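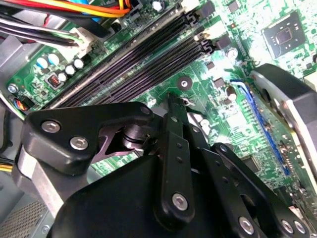

What do we check before the arm goes anywhere near the motherboard?

Everything on this list, in this order, with the motor power off until item 6. It takes one club member ten minutes once you know it, and double that the first time.

Bench and Arm Checklist, Plinley Robotics Club
Memory slot project
Revised June 2019, with my comments left in

Hi all. I typed the comments up from the scribbles on the old sheet, plus a few things I learned the hard way. If you disagree with one, write on the sheet and I'll fold it in next time. Initial each item. Please don't tick the whole column in one go, I can tell!

BEFORE POWER

1. Case is unplugged from the wall and the cord is on the shelf.
Comment: On the shelf, where everyone can see it. Coiled up behind the case doesn't count. We had a cord find its way back into an outlet in April and I'd like that to be the only time.

2. Case is clamped and doesn't slide.
Comment: Push it with the flat of your hand from the side. If it moves at all, redo the clamps. The arm thinks the board is exactly where it was when we taught the positions, and it has no way of knowing you bumped the bench.

3. Loose wires are out of the arm's path.
Comment: This is the one I send back most often. Power leads spring back after you push them aside, so tie them, then wait a minute and look again. Use the soft ties from the Olteo box. The hard plastic ones have to be cut off, and I don't want cutters near a wire bundle at the end of a long session when we're all tired.

4. Nothing is lying on the board.
Comment: Screws, tie ends, pencil crumbs. Use the flashlight and look along the board from low down, small stuff throws a shadow that way. Yes, these are old boards and none of them has to boot again. Check anyway — it's the habit we're after.

5. Gripper bolts are snug.
Comment: Finger bolts first, then the linkage. Use the short hex key and stop when it stops. Ruggiero, our first gripper, ended up with a stripped hole from too much enthusiasm, and there are still members who feel bad about it (you know I love you). If a bolt turns more than a quarter turn, write down which one, so we can see if it's always the same one working loose.

POWER ON, NO MOTION

6. Safety glasses on, hair tied back, sleeves up. Motor power on.
Comment: Lanyards off too. Put them in the tray by the door.

7. Emergency stop works.
Comment: Press it, check that the motors go limp, reset it. Hold the arm up with your other hand while you do this or it'll sag onto the bench. Whoever has the stop button today has no other job. No laptop, no snack, no giving advice.

8. Speed is set to 8 percent.
Comment: It will feel slow. It's supposed to. The program remembers the last speed used, so read the number off the screen even if you were the last one on it.

9. Grip force limit is at 200.
Comment: That's in the controller's own units, so don't try to turn it into pounds. Somebody had it at 221 in April for the foam block test and never put it back, and we found out when a practice module came out with a bent corner. If you change it for another job, put a sticky note on the screen.

10. Wrist camera is showing a live picture.
Comment: Wave a finger in front of it and make sure you see the finger move. A frozen picture looks perfectly fine right up until it matters. Wipe the lens with the cloth, not your shirt.

FIRST MOVES

11. Dry run high above the board.
Comment: Run the full path with the height offset on. Two people watch, one from the front and one from the side, because you really can't judge the gap from one direction. Say "clear" out loud at every stop.

12. Fingers go down between the slots and come back up without touching.
Comment: Still no memory module at this stage! Watch the latches at the slot ends. They stick up when they're open and they're the first thing a finger will catch on. If you hear a click, stop and find out what clicked.

13. One practice module, one slot.
Comment: Only the modules marked Ninico, that's our scrap pile. If it doesn't seat on 2 tries, back off, power down, and go to item 2. Nine times out of ten it's the clamps again.

SHUTDOWN

14. Arm parked, motor power off, stop button left pressed in.
Comment: Park it first, then cut power. The other way around you get to lift it home by hand, and it's heavier than it looks.

15. Log sheet filled in.
Comment: Short is fine. "Slot 1 okay, slot 3 latch stiff" is a great entry. "Went well" is not an entry.

Open items from last time: the side clamp on the left needs a new rubber pad, and the label on the stop button is peeling. I have the pad. If somebody has a label maker at home, bring it in and I'll owe you a soda.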